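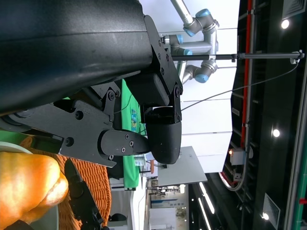

1/ Notes on decanting perfume, as I get asked the same things every month. Glass atomisers only. Plastic takes up the scent and never fully gives it back.

2/ Sample size: 2 ml is enough for a fair trial, provided you wear it on separate days. One spray on each wrist tells you the opening. It tells you very little about the base.

3/ Test case: Dunlow, the vetiver from Proldale. Sharp grapefruit at first spray, gone inside 30 minutes. Then dry root and a faint smoke. At 6 hours, mostly cedar on skin, still green on cloth.

4/ Same bottle on a paper strip: the grapefruit lasted far longer and the smoke barely showed. Strips are fine for ruling things out. I wouldn't buy a full bottle on the strength of one.

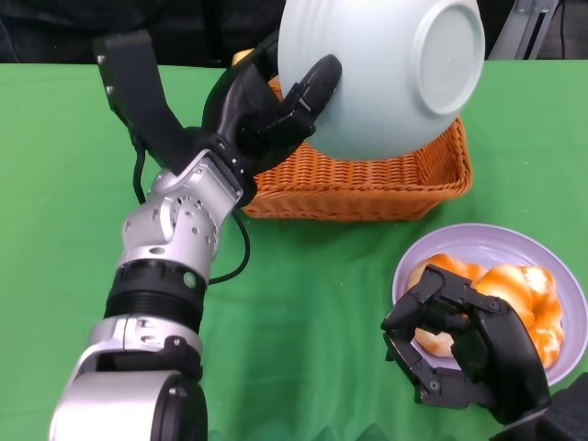 5/ Storage. Dark, cool, cap on. The bathroom shelf is the worst place in most homes. I keep decants upright in a drawer and label them with the name and the month filled.

6/ A decant of Rorkcombe filled in August had lost most of its bergamot by the time I opened it again. The vial was half full. Air in the vial does the damage, so fill close to the neck and leave a small gap for expansion.

7/ Ogunleye's rose extrait is thicker and clogs fine sprayers. Use a dabber vial. Rinse the pipette with perfumer's alcohol, let it dry fully, then move to the next bottle.

8/ Strength on the label (eau de toilette, eau de parfum, extrait) isn't a reliable guide to wear time across different houses. Compare within one house, on the same patch of skin. Dunlow in the extrait version is next, once the sample gets here.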